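Overshoot

A story

Aurelia Husar got the pour to work on a Tuesday, at twenty past six, when most of the lights on the Lemura side of the building had gone off. The target was 70 millilitres. The arm tipped the cup, the water ran down into the beaker, the wrist turned back, and the scale under the cloth gave her 70 and then, after it had settled, still 70. She saved the log and ran it again and got 81.

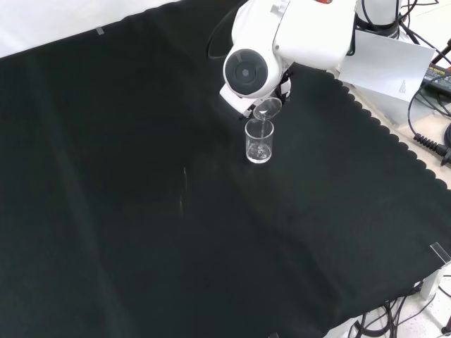 4 min read

She didn't swear. She opened both logs side by side and put the wrist angle over the weight, and for the first part of the pour the lines lay on top of each other. Then the second one carried on for a bit longer than it should have. The controller had told the wrist to come back up and the wrist had come back up, but it had been told late.

Usen was the name of the controller. It had been called that before she joined, and the person who chose the name had left for Geerts and taken the reason with him. It took in a guess at how much liquid had moved, compared it with how much was wanted, and gave out a speed for the wrist. There was not much more to it than that. The guess was the hard part. The guess came from the wrist camera, and the scale was only there to mark its homework. The customer in the contract did not have scales. The customer had benches.

By the time she had read the logs twice it was seven, and she had missed the good bus. She filled the cup at the sink, put it back in the gripper and ran the same pour again. 72. She ran it again. 70. She ran it again. 83.

It would have been easier if it had been bad every time. She wrote the numbers on the back of an envelope from the pension people and went home on the slow bus, which went through all of Davanbridge before it got to her end.

Ifor Gape was in before her in the morning. He had the planner, she had the controller, and the camera code belonged to both of them, which meant that each of them thought the other had tested it. He had her logs up already. He had also eaten the last of the biscuits and had left the packet folded on her keyboard with a rubber band round it.

"It's the gain," he said.

"I haven't touched the gain."

"Maybe you should."

She turned the gain down to please him. The next pour crept along and landed on 70, and the one after that crept along and landed on 79. Ifor looked at the number for a while and went to make tea.

She moved on to the second half of the job, where the gripper had to pick up the beaker itself and tip it. The plan was the same and the controller was the same. The difference was that the camera was now so close to the glass that it saw the marks on the side, and the code was supposed to read them. Somebody had been proud of that. You gave it the picture, it found the numerals, it worked out the tilt from the way they leaned, and it turned the water line into a volume. She had seen it shown on a slide.

She set it to hold the beaker at a tilt and do nothing else. No pouring, no moving. She let the reading run down the screen, and it said 62, 62, 62, 62, and then 91, and then 62.
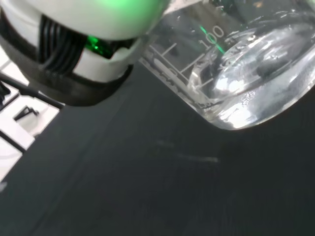
Mask out the green, Ifor said, it was obviously the status light on the glass, and if you threw away every pixel above a certain greenness the reader would stop taking a bright line across the 100 for a water line. He had done the same thing on a bottling job once. It would take him until lunch and she could have her gain back.

It was a fair point. The streak was there and it was sharp, and it went straight through the numerals. She told him to go ahead. He did it in less time than he had said, and the reading held at 62 with no jumps at all, and he put his coat on and went out for a sandwich with the look of a man who has fixed something.

She reran the cup pours with the mask in. 70. 70. 71. 82.

She sat with that for a minute. There were no numerals on the cup. Nothing in the cup pour was reading marks, so the mask had never had anything to do with it. They had found a real fault and fixed it, and it was a different fault.

What she did next was dull, and it took the rest of the day. She went through the path of a single frame. The camera took it and gave it a time. The reader took the frame and made a guess and gave the guess a time. Usen took the guess and compared it with the wrist angle at that time. She printed every one of those times for one good pour and one bad one, and she pasted them into a spreadsheet and scrolled.

In the good pour the guess carried the time the frame was taken. In the bad pour it did too, until it didn't. Partway down, the two columns came apart by a fifth of a second and stayed apart.

The reader kept a queue. If it fell behind it was meant to throw out the old frames and take the newest. It did throw out the old frames. It also, when it had thrown any out, gave the next guess the time of whenever it happened to finish, because on the line that handled that case someone had written now() where everywhere else it said frame.stamp. So Usen was being handed an old picture with a fresh date on it. It believed there was less water in the beaker than there was, and it went on pouring.

The file was 700 lines long and the line in question was near the bottom. She looked up who had written it. It was her, the March before last, on the afternoon of a demonstration, with the commit message "fix lag".

She changed it. Then she wrote a check that would refuse any guess older than the limit and bring the wrist upright until a newer one came in. She ran that against the recorded pours first, all of them, while she washed up her mug. Then she filled the cup.

Ifor came and stood by the bench for the first one. The wrist went over and the water came down in its thin line. Near the end it slowed, as it was meant to, and came back. 70.

"Again," he said.

70. Then 71, then 70. On the next one the reader fell behind, she could see the queue jump on the screen, and the wrist came upright with the pour half done and waited. It stayed like that long enough for Ifor to say it had hung. Then it tipped over again and finished. The whole pour took 15 seconds, which was slow. The scale said 70.

"Geerts do it in nine," said Ifor.

"Do they hit it?"

"They say they do."

She put the time in the log along with the weight. She left his mask in. She thought about taking her name off the old line and there was no way of doing that, so she wrote a new message under it saying what had been wrong and which pours it had spoilt, and she sent round a note that any figure from before today that came off the camera should be run again.

Two people wrote back straight away to ask how far before today. She told them the March before last. One of them rang her.

It was a long call and most of it was about a report that had already gone out. While she listened she topped up the cup with her free hand and nodded to Ifor, and he started the next run.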